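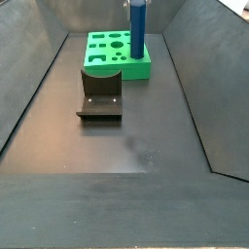 Prisms and Other Solids with Uniform Cross Section
Course handout, Unit 4: Measurement for the Building Trades
Pretley Technical Institute, Department of Applied Mathematics
Instructor: Marjatta Salminen

A prism is a solid with two identical, parallel ends joined by flat sides. The ends are called bases, even when the solid is lying down, and the shape of the base gives the prism its name. A right prism has sides that meet the bases at right angles; all prisms in this unit are right prisms unless the problem says otherwise. The tall blue bar is a hexagonal prism, and its length runs up and down, so its height in the formulas below is the long measurement. Students who took the entrance course in June will have met these terms already, but the notation has changed slightly and should be reviewed.

4.1 Notation

B is the area of one base. P is the perimeter of one base. h is the height, meaning the distance between the two bases. V is volume and S is total surface area. Lengths within a single problem must be converted to the same unit before any multiplication is done. Marks are deducted for mixed units even where the final figure happens to be correct.

4.2 Volume

For every right prism,

V = B × h

The formula does not depend on the shape of the base. A triangular prism and a hexagonal prism with equal base areas and equal heights hold the same volume. The same reasoning applies to a cylinder, which is treated in Unit 5.

Worked case A. A timber post has a rectangular base measuring 10 cm by 8 cm and a height of 300 cm.
B = 10 × 8 = 80 square cm
V = 80 × 300 = 24,000 cubic cm

Worked case B. A concrete curb has a triangular base with an area of 83 square cm and a length of 400 cm.
V = 83 × 400 = 33,200 cubic cm

In case B the word "length" is used in place of "height." Trade drawings do this often. The student should identify the two matching parallel ends first and then take the distance between them, whatever the drawing calls it.

4.3 Surface area

Total surface area is the area of the two bases together with the area of the sides:

S = 2B + Ph

The term Ph is the lateral area. If the sides of a right prism are unfolded and laid flat, they form one rectangle whose width is P and whose height is h. Paint and cladding estimates commonly require only the lateral area, and the wording of each problem should be read with this in mind.

Worked case C. For the post in case A, P = 36 cm.
Lateral area = 36 × 300 = 10,800 square cm
S = 160 + 10,800 = 10,960 square cm

4.4 The regular hexagon

A regular hexagon with side s can be divided into six equal triangles, each with all sides equal to s. Its area is

B = (3√3 ÷ 2) × s × s

For classroom work the value 2.598 may be used for the quantity in parentheses. A hexagon with a side of 2 cm therefore has a base area of 10.392 square cm and a perimeter of 12 cm.

Two measurements are used on hexagonal stock. The distance across flats is taken between opposite parallel sides, and the distance across corners is taken between opposite corners. The distance across corners is exactly 2s. The distance across flats is s√3, and it is always the smaller of the two. Suppliers' sheets normally list the distance across flats — check which is given before finding s.

4.5 Exercises

1. A hexagonal bar has a side of 2 cm and a height of 400 cm. Find its volume and its lateral area.

2. A prism has a volume of 1,013 cubic cm and a base area of 83 square cm. Find its height to one decimal place.

3. A right prism and a rectangular box have the same height and the same volume. State what must be true of their bases.

4. Hexagonal stock measures 6 cm across corners. Find s, the distance across flats, and the base area.

Written solutions are due on 5th December at the start of class. Show the formula, the substitution and the unit on separate lines. Late work is accepted only with a signed form from the Duswood campus office.

Reading: Karppinen, Shop Mathematics, chapter on solids. Copies are held on reserve in the Bullura Reading Room and may not be taken out overnight.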